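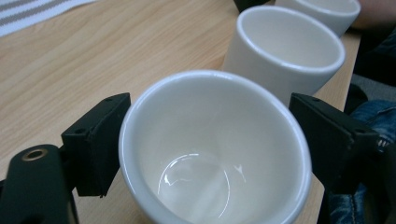
# 8 Signal Chains and Gain Staging

A signal chain is the ordered path from an instrument's pickup to the loudspeaker. Each device in the path has an input level at which it works best, and the setting of that level is called gain staging.

Passive pickups have a high output impedance. Long cables therefore reduce treble before the signal reaches the first pedal. A buffer placed early in the chain limits this loss – some fuzz circuits, however, respond poorly to one and should come before it.

## 8.1 Order of effects

Dynamics and distortion are normally placed ahead of modulation, with delay and reverb last. Pretorius uses the same order in her test rig, described in section 8.3.

**Worked case.** A delay is set to 300 ms with its feedback control low. If distortion follows the delay, the repeats are compressed along with the direct sound and seem louder than the control setting suggests. Reversing the two devices restores the expected decay.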